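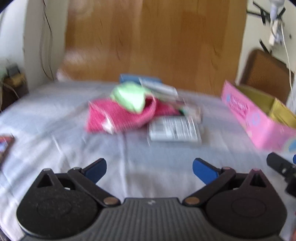
June – by Noémie Marchand

4. Setting the work zero and making the first cut

This section is for the Oklow desktop router with the Dufour spindle mount. It is supposed that you already finished section 3, and that the machine moves freely on all axes. Please read all the steps once before you start.

You will need:
a sheet of scrap plywood, larger than the drawing
the straight bit, 2 mm, from the accessory bag
two clamps
the collet wrench and the spindle wrench
safety glasses and hearing protection

4.1 Fixing the material

1. Turn off the spindle with its own switch. The control box can stay on.
2. Clean the bed with a brush. One chip under the sheet is enough to make the depth wrong on that side.
3. Lay the sheet on the bed with its long side parallel to the X axis.
4. Put one clamp on the left and one on the right, outside of the cutting area. Tighten by hand, then give a quarter turn more with the key.
5. Press on the middle of the sheet. If it moves down, the sheet is bent and you should choose another one, or fix it with double-sided tape also.

Note: The drawing for the first cut is the hull frame of the small harbor boat, file "frame_2" in the Ronddale folder. It has only straight lines and two arcs, so mistakes are easy to see.

4.2 Installing the bit

1. Unplug the spindle.
2. Put the collet into the nut first. You should feel a small click. Only after this, screw the nut on the spindle.
3. Insert the bit until 15 mm are visible under the nut.
4. Tighten with both wrenches.

CAUTION: Never tighten the nut when the collet is empty. The collet can be deformed and will not hold a bit correctly after.

4.3 Setting X and Y zero

1. In the Arnton control program, open the Jog window and choose the step "1.0".
2. Move the spindle to the front left corner of the sheet. When you are near, change the step to "0.1".
3. Look at the bit from the front and from the side. The center of the bit must be over the point where you want the drawing to begin.
4. Press "Zero X", then "Zero Y". Both fields must show 0.000.

4.4 Setting Z zero

1. Put a piece of ordinary paper under the bit.
2. Lower Z in steps of 0.1 and move the paper with your finger all the time.
3. Stop when the paper is held a little but can still be pulled out without tearing.
4. Press "Zero Z", then raise the spindle before you take the paper away.

Note: If you change the bit, you must repeat 4.4. X and Y can stay as they are – unless the motors were off in the meantime.

4.5 Running the file

1. Plug in the spindle again. Load the file and check the line counter. It should show 324 lines. If it shows less, the transfer was not complete and you have to load again.
2. Run the file once in the air, with the spindle off and Z zero set high over the sheet. Watch that the nut does not come near the clamps.
3. Set Z zero again as in 4.4.
4. Put on the glasses and hearing protection. Start the spindle, wait until the sound is even, and press "Run".
5. Stay next to the machine with one hand near the stop button.

CAUTION: Do not remove chips with your fingers while the spindle turns, also not in a pause of the program. Press stop and wait until the bit stands still.

If the cut is deeper on one side, the bed is not level. Go back to section 3 and adjust the four bed screws.

Questions about this guide: use the contact form | © Noémie Marchand | Back to top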